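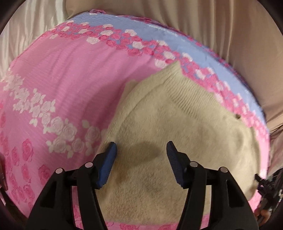
# How to call a soccer match like a politician

Start with the score. If Romeck are losing 3-0 to Siltico, say they have "inherited a difficult first half."

1. Pick a side, then deny it until the 12th minute.
2. When a player misses an open goal, announce a review of the goal.
3. Describe a crowd of 25 as 3000.
4. If asked about the red card, talk about parking.

Mircea Husar of Rundia once got through 13 minutes of stoppage time without naming a player. His co-commentator, Octavian Costache, abstained.

At the final whistle, both teams have won. Thank the people of Hodoroagă and leave by the side door.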